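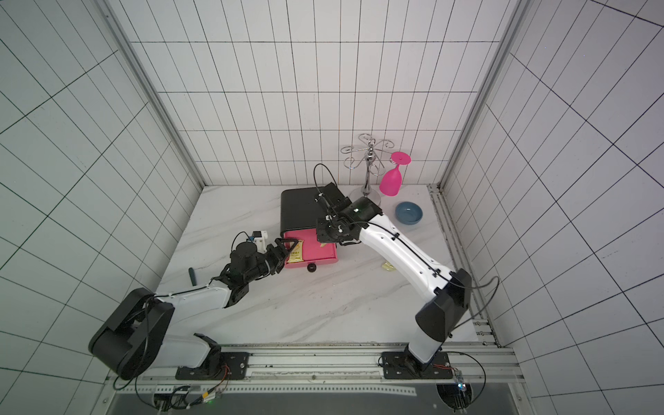
The two-arm cell at Zultell, with the left gripper in the drawer.

The control software at Zultell started as a single loop that read both arms, ran the policy and sent out joint targets. The engineer who wrote it says it lasted until the second arm was added.

"With one arm you can get away with a lot," she says. "With two, any delay on one side turns up as a mistake on the other. We had the left one going into the drawer while the right was still working from an old picture of the table."

She now looks after Sodness, the layer that sits between the learned policy and the motors. It takes short runs of planned movement from the policy, checks them, smooths the joins and passes them on. The cell has a storage box with a pink drawer, a chrome rack with a wine glass hung from it and a few small items on a marble-patterned board. Tiled walls stand on three sides.

The tiles have caused more work than she expected. A depth method the team tried early on kept matching one tile to its neighbour. "It's a grid, and every bit of it looks like every other bit," she says. They moved to colour views and let the policy learn from those, with a view from each wrist for the close work.

The drawer task is the one she talks about most. A packet has to be handled inside a space not much wider than the gripper, and the planner has to know that the drawer front is there even when the wrist view is full of packet. Michalski, the planning module, keeps a simple box model of the drawer and updates it from the last clear view.

"People ask why we don't just let the network sort that out," she says. "It does, most of the time. I want something underneath that will say no."

Saying no is a large part of what Sodness does. A movement can be refused if it brings the two forearms too close, if it asks for a joint speed over the limit, or if it arrives late. Late ones are the most common. In the last full set of 778 runs, 76 were stopped by the software, and she went through the log of each one.
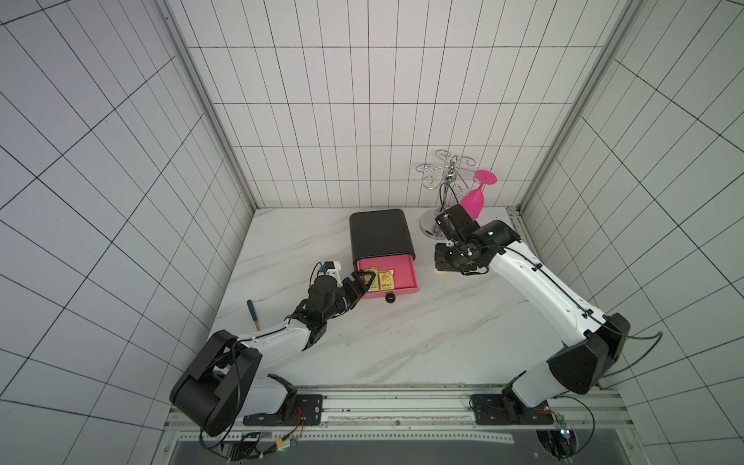
Both arms at work: the left at a gold packet in the drawer, the right towards the back of the table.

The logs have their own tool, Kosteck, which lines up joint readings, camera views and refused commands on one time line. She wrote the first version in a fortnight - "and it shows" - but it is the part of the system other people in the building ask to borrow.

"Before that we watched video and argued," she says. "Now you can go to the moment and see that the command was fine and the clock was wrong."

Clocks come up often. Each arm reports its state on its own schedule, and for months the software treated the two as if they agreed. Version 2 stamps every message when it reaches the computer and estimates the gap. She would like the stamp to be made on the arm itself, but that means changing firmware, and she has put it off until December.

The training set stands at 4,000 demonstrations, all driven by hand. She is not sure that more would help. Many of them show the same reach from the same side, and the policy is weaker when an object lies close to a wall.

Her next job is a dull one, she says. The settings for the two arms are kept in separate files that have drifted apart, and she wants them in one place before anyone adds another task.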